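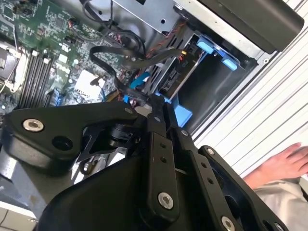 Wrist camera, gripper reaching into the open case by the drive bay.

Projects > Damura > Progress reports > June

3 min read

Hello again! You asked for the bad news first this time, so I'll start with the stop. We were 466 cycles into the teardown runs when the arm caught a cable on its way out of a tower and kept pulling. The force limit should have cut in and it didn't – or it did, but far too late. No one was hurt, the cable came out of its connector, and I hit the stop button myself. I logged it as a safety matter that same afternoon and we've run at reduced speed ever since.

It took me a while to find the cause (too long, sorry). The limit is read from a filtered signal, and the filter we got from Irnard was set up for a slower arm. By the time the number looked high, the arm had already moved 30 mm further. I'd checked the limit itself plenty of times and never once thought about the filter.
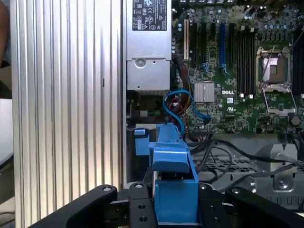

Hämmerli wrote back that a shorter filter would only give us false stops, and that they would much rather see a second check on motor current, wired so it doesn't depend on the first one.

I think they're right, and I've started on it. We also went through all 3,618 saved force traces from earlier runs, looking for the same slow rise. It shows up in three of them, all on retreat moves near the drive cage. So it was there before and we missed it, which I'm not happy about.

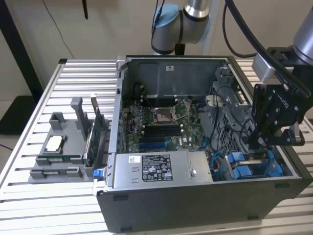 What changes now

Retreat moves go straight up first, then sideways. Both arms share one stop circuit, tested before each session. The current check is written but only tried on the bench at Dernham, so please don't count it as done – I'd like two more weeks on it. Full speed waits until then, and the memory module work slips by the same amount.

The budget is fine, apart from a few spare cables and an extra relay!

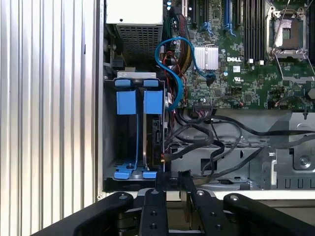
Fingers in front of the drive cage, with the black cables running across the chassis floor.

Contact the Damura project office | © Damura | Back to top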